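Chapter 4
Teaching by Demonstration

A robot can be shown a task by hand or by remote control. In both cases the record holds joint angles, gripper opening and camera views. 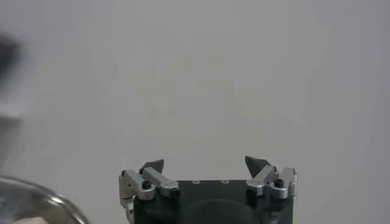

The wrist view matters most near contact – the head view serves for the approach. 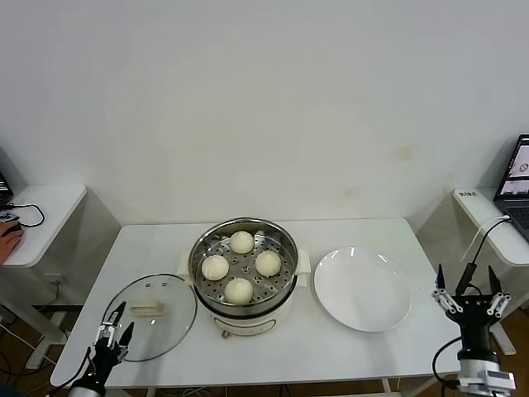
The Sirness task is to move steamed buns from a steamer to a plate.

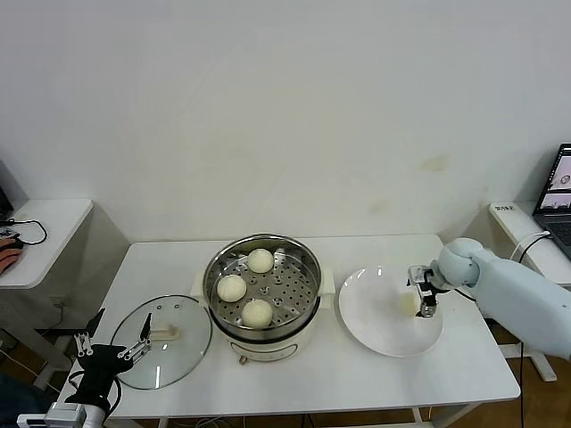 Each bun is treated as one sub-task, with its own start and end marks.

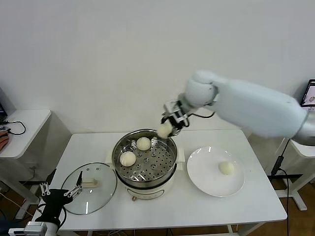
Section 4.1 deals with sampling at 30 frames per second.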